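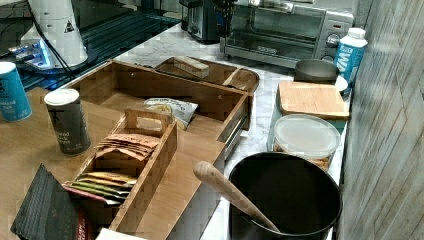 Bring back the old sculpts and people will turn up for them, one long-time collector wrote on the Jorivlow message board in April, in a thread asking what the next wave of mini-figures ought to look like. Well, the old sculpts are back! Jorivlow confirmed on September 29, 2020 that its second series of Tanby figures will go on sale this autumn, and the full line-up is a real treat for anyone who still has a shoebox of the originals in the loft.

There are 60 figures in the series, all of them just under two inches tall and all cast in a single colour, as they were the first time round. Most come from the first two Tanby assortments, which means the Diver, the Mole King, the Postman with the enormous satchel and (at last) the Lighthouse Keeper, who was missing from series one and whose absence caused no end of grumbling. The Keeper has his lantern too, moulded to his hand, so there will be no more hunting for it under the sofa.

Four of the figures are brand new. Jorivlow has shown only two so far, a beekeeper and a very cross-looking goose in a waistcoat, and both fit in beautifully with the older designs. The goose in particular has that slightly lopsided Tanby face – one eye a touch higher than the other – that later ranges never quite managed.

Colours are the part that will keep swappers busy. The standard run comes in brick red, mustard, sea green and a pale grey that looks very close to the old Plilness grey, the shade used on the Plilness seaside set and hardly anywhere else. A glow-in-the-dark Mole King will also be tucked into the assortment, limited to 1000 pieces and mixed in at random. Nothing on the packet gives it away, so squeezing the bags in the shop won't help.

Figures will be sold in blind bags of three, with a fold-out checklist in each. The checklist is worth keeping. It has been redrawn in the style of the original poster, numbered to follow on from the old catalogue and finishing at 317, the goose. Anyone who numbers their shelves will be pleased to hear that the gaps left by series one have been filled in properly.

Collectors who would like to see painted samples before they buy can find them at the Arroyo toy fair, where Jorivlow is sharing a table with the people behind the Tanby fanzine. The samples won't be for sale, but there will be a swap box on the table and duplicates from series one are welcome. Bring the spare Postmen – everyone seems to have three.

A carry case with moulded slots is planned to follow the figures. The company says it will fit both series, along with any of the originals that still have their bases. Jorivlow has not yet given a price for the case, and colours for it are still being chosen.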